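Open Research Digest – Methods in Typography and Reading
By Senan Quinlan and Britt-Marie Sjögren
January
Filed under: Reading research, Print and screen
Shares 20 | Comments 3

3. Caption length and the return to the main text

3.1 Background

Captions are a wonderful thing to study, and it surprises us how little attention they get next to headings, margins and line length. A reader who leaves a paragraph to look at a figure has to find the way back, and the trip back is where most of the interesting behavior happens. Some readers land on the exact word they left. Others drop in a line too high and reread happily, and a few skip ahead to the next paragraph and never seem to miss what they passed over.

Earlier work on this question mostly used schoolbooks, where figures sit close to the sentence that calls for them. We wanted to look at general-interest magazines and technical newsletters, where a figure may stand almost anywhere on the page. The layouts in such publications are the result of many small bargains between writers, editors and whoever has to make the columns come out even. We find these bargains delightful, and we think they deserve a closer look than they usually receive.

3.2 Materials

We prepared 80 page spreads, all set in Novine, a text face with a generous lowercase and fairly short descenders. Each spread existed in two versions. In the first, captions were kept to a single short line. In the second, the same figure carried a caption of several sentences, written by an editor who was asked to match the tone of the article. Body text was identical in both versions, down to the line breaks – a point that took real patience to get right, as a longer caption pushes everything below it and the columns had to be rebalanced by hand.

The articles came from the Eynon collection, a set of pieces on gardening, local history, engineering, cooking and travel. We kept the original figures wherever the print quality allowed it.
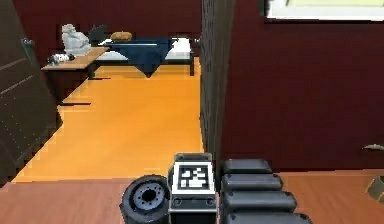
Figure 1. Gripper with square marker, rendered view.

Page size and margins were held constant throughout. We tried an early set of spreads with wider margins and liked the look of them very much, but the longer captions then ran to fewer lines and the contrast between the two versions became too weak to be useful. The narrower margin stayed, and so did a slightly tighter gap between the caption and the text beneath it.

Caption type was set two points smaller than the body. We know that some designers prefer italic for this purpose, and there are good arguments on that side, especially for pages with a lot of white space. Roman type won out here for a practical reason: several of the longer captions contained book titles, and italic inside italic gets messy fast.

3.3 Procedure

Readers sat at a desk with a reading stand and turned the pages themselves. They were told to read as they would at home. We did not ask them to look at the figures, and we did not ask them to avoid the figures either. Each session covered 20 spreads, with a break halfway through, and the two versions were mixed so that no reader met the same article twice.

Gaze was recorded with Proser, and the page regions were drawn up in Fomier before the first session. Britt-Marie Sjögren drew the regions for body text and captions, and Senan Quinlan checked them against the printed sheets. Where we disagreed on the boundary of a caption, we went with the larger area. This happened most often on pages where a caption sat beside its figure and its first line was level with a line of body text.

A return was scored when a reader left the body text for a figure or caption and then came back to any line in the same column. We recorded the distance between the line of departure and the line of arrival. Returns to a different column were kept in a separate file and are taken up in Section 5.

3.4 First observations

The pattern that excited us most showed up early. With short captions, readers tended to come back close to where they left off, and they did so quickly. Long captions led to a wider spread of landing places, with a good deal of rereading. The rereading was seldom a sign of trouble, though! Several readers told us afterward that they enjoyed the longer captions and treated them as a small article of their own, to be finished before going on.

Position on the page mattered too. A figure placed between two paragraphs gave cleaner returns than one placed inside a paragraph, whatever the caption length. Paragraph openings seem to work as landmarks, and the indent helps more than we had guessed. We set a handful of spreads with a line space in place of the indent, and nearly all of those gave quick returns as well, so either signal may be enough by itself.

Topic had a smaller effect. Readers of the cooking pieces went back and forth between text and figure more often than readers of the travel pieces, possibly to check a step against the method. The local history group was the slowest and the most thorough, and it included the only readers who regularly returned to a caption after finishing the page. Landing distances for each topic group are given in Section 4, along with the spreads we set aside because of printing faults.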